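# The Man With 300 Letters to Send

The service manager at the Nijs dealership keeps the recall notices in a drawer with the takeout menus. He says this is a filing system. When I visited in March, the drawer would no longer close.

The trouble is the Flalorach, a compact wagon that sold nicely for two years on the strength of its cargo space and its rear door latch, which closes with a soft, expensive click. The latch also opens with a soft, expensive click, sometimes on the highway. Gekine, which builds the car, has asked owners to bring it in. The Nijs shop has 300 of them on its books.

"I sent every one of them a letter," he told me. "Thirteen people called. One of those wanted to know if we did windshields."

He has been at the counter for 32 years and has lived through airbags, floor mats, and a heater knob that came off in people's hands. The heater knob is the one he remembers fondly. Owners showed up for it, he said, because they were cold. A door that might open next month doesn't make anybody cold.

The repair takes 12 minutes if the trim clips behave. A mechanic pops off the inner panel, swaps the striker, and shuts the door a few times while looking thoughtful. The customer pays nothing, and this seems to be part of the problem.

"If I charged them forty bucks they'd be lined up outside," he said. "Free sounds like I'm going to sell them tires."

Does he sell them tires?

"If they need tires."
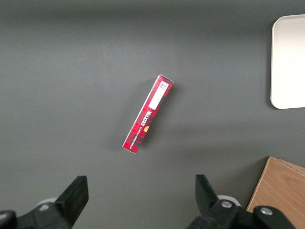

Over in Bodum, the owner of a silver Flalorach told me that she had read the letter twice and still couldn't tell whether she was supposed to stop driving. "It said the door may open 'in certain conditions,'" she said. "I live in certain conditions." She tied the door down with a bungee cord for a week, then made the appointment. The shop gave her coffee and a car wash, and she now rates it her best experience with the car so far.

I read the service manager her complaint about the wording. He got a notice out of the drawer, along with a menu for a Thai place, and went through it with his finger under the lines. The word "door" first turns up in the third paragraph. Before that come a greeting, a reminder of how much Gekine values its customers, and a sentence with the word "notwithstanding" in it.

"I don't write them," he said. "If I wrote them they'd say, 'Your door's bad, come in before lunch.'"

He did ask once whether he could. The answer from Gekine ran to two pages, and he believes it was no.

A second round of letters is due out soon, in a different color envelope. He's hopeful about the envelope. In the meantime he has his counter staff checking every Flalorach that rolls in for an oil change, and the owners are generally surprised to hear there's a recall at all. Most of them remember getting something in the mail. They thought it was about the warranty.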